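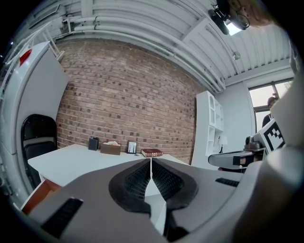
4.2 Handgeführte Datenerfassung mit dem Utano-Set

Das zweite der untersuchten Produkte, das Utano-Set von Joston, verspricht den Einstieg in die Datenerfassung ohne Roboter. Zum Lieferumfang gehören zwei handgeführte Greifer, die zugehörige Kameratechnik, ein Satz Ersatzpolster für die Finger und eine Jahreslizenz der Auswertungssoftware Inesier. Der Listenpreis liegt bei 4.000 Euro. Laut Datenblatt lassen sich damit an einem Arbeitstag »bis zu 2.000 verwertbare Demonstrationen« aufzeichnen, und zwar »in jeder Umgebung«. Beide Angaben haben uns stutzig gemacht, die erste schon auf dem Papier: Bei acht Stunden ohne Pause bleiben für jede Demonstration gut 14 Sekunden, Rücksetzen der Gegenstände eingeschlossen.

Um die Angaben zu prüfen, haben wir das Set an einem möblierten Arbeitsplatz eingesetzt und bewusst auf einen leergeräumten Messraum verzichtet. Abbildung 3 zeigt die Umgebung aus der Perspektive der Greiferkamera, mit einem weißen Schreibtisch vor einer unverputzten Ziegelwand. Aufgezeichnet wurden einfache Greif- und Ablageaufgaben mit Gegenständen, wie sie auf einem Schreibtisch vorkommen. Bedient wurde das Set von zwei Personen ohne Vorerfahrung, die vorab das Einführungsvideo des Herstellers gesehen hatten. Eine weitergehende Schulung, wie Joston sie kostenpflichtig anbietet, haben wir nicht in Anspruch genommen, da das Datenblatt sie für entbehrlich erklärt.

Der Durchsatz blieb weit hinter der Werbung zurück. Am besten der 3 Versuchstage entstanden 114 Demonstrationen, die Inesier ohne Beanstandung übernahm. Man kann einwenden, dass geübtes Personal schneller arbeitet, und das wird auch so sein. Eine Lücke dieser Größe schließt Übung allein aber kaum. Ein beträchtlicher Teil der Zeit entfiel auf Kalibrierung, auf das Umräumen zwischen den Durchgängen und auf Aufnahmen, die wegen verlorener Lageschätzung verworfen werden mussten. Diese Posten tauchen in der Rechnung des Herstellers nicht auf. Auf unsere Nachfrage, unter welchen Bedingungen die beworbene Zahl ermittelt wurde, erhielten wir nur einen Verweis auf »interne Tests«.

Bei der Lageschätzung lohnt ein genauerer Blick. Joston bewirbt sie als weitgehend unabhängig von Licht und Hintergrund. Der Raum in Abbildung 3 ist in dieser Hinsicht kein Extremfall, aber auch nicht trivial: Tageslicht kommt durch ein Fenster und eine Öffnung in der Decke, dazu stehen strukturierte Flächen wie das Mauerwerk neben glatten weißen. In unseren Protokollen häuften sich die Abbrüche am Vormittag und bei schnellen Drehungen des Handgelenks. Ob die Beleuchtung oder die Bewegung den Ausschlag gab, lässt sich aus unseren Daten nicht trennen; wir haben die Lichtverhältnisse nicht geregelt. Wer in vergleichbaren Räumen arbeitet, sollte mit Ausfällen rechnen, bis der Hersteller eigene Messreihen vorlegt.

Günstiger fällt das Urteil über die Finger aus. Die schwarzen Gummipolster mit netzartig strukturierter Oberfläche und erhöhtem Rand hielten auch glatte Gegenstände zuverlässig, und Verschleiß war über die Versuchsdauer nicht festzustellen. Über die Haltbarkeit sagt das wenig, die Belastung war gering. Die Angabe des Herstellers, ein Polsterpaar reiche für ein ganzes Projekt, ist in dieser Form ohnehin nicht prüfbar, solange offen bleibt, was unter einem Projekt zu verstehen ist.

Schwerer wiegt die Bildnähe von Personen. Bei einem handgeführten Gerät liegt es auf der Hand, dass Menschen ins Sichtfeld geraten, und in Abbildung 3 sind zwei Personen teilweise erfasst: eine Person oben rechts, von der unscharf Kopf und Brille zu sehen sind, und eine weitere vor dem Fenster. Inesier bietet eine automatische Unkenntlichmachung an, die in unserer Stichprobe vollständig sichtbare Gesichter meist fand, angeschnittene dagegen häufig übersah. Für Aufnahmen in Wohnungen, mit denen Joston ausdrücklich wirbt, genügt das nach unserer Auffassung nicht. Hinzu kommen persönliche Gegenstände. Ein gerahmtes Foto wie das auf dem Schreibtisch wird von der Software gar nicht berücksichtigt und muss von Hand maskiert werden, sofern es überhaupt jemandem auffällt.

Sin (persönliche Mitteilung) weist darauf hin, dass auch das Konkurrenzset von Hirano an dieser Stelle keine bessere Lösung bietet. Das stimmt, entlastet Joston jedoch nur begrenzt. Hirano verkauft sein Set ohne den Zusatz »datenschutzfertig«, der sich bei Utano auf der Verpackung findet.

Offen bleibt schließlich, was die aufgezeichneten Daten taugen. Die Übertragung auf einen Roboterarm haben wir nur stichprobenhaft geprüft, mit einem einzigen Modell und ohne Wiederholung unter anderen Bedingungen; die Ergebnisse reichen für eine Aussage nicht aus und werden deshalb hier nicht berichtet. Die Erfolgsquoten in der Produktbroschüre beruhen ihrerseits auf Aufgaben, deren Auswahl nicht begründet wird. Ruggiero hat vorgeschlagen, solche Angaben nur noch gemeinsam mit den Rohaufnahmen gelten zu lassen – eine Forderung, der bislang keiner der angefragten Anbieter nachgekommen ist. In der vergleichenden Bewertung führen wir das Utano-Set daher mit dem gemessenen Durchsatz und lassen das Feld für die Übertragbarkeit leer.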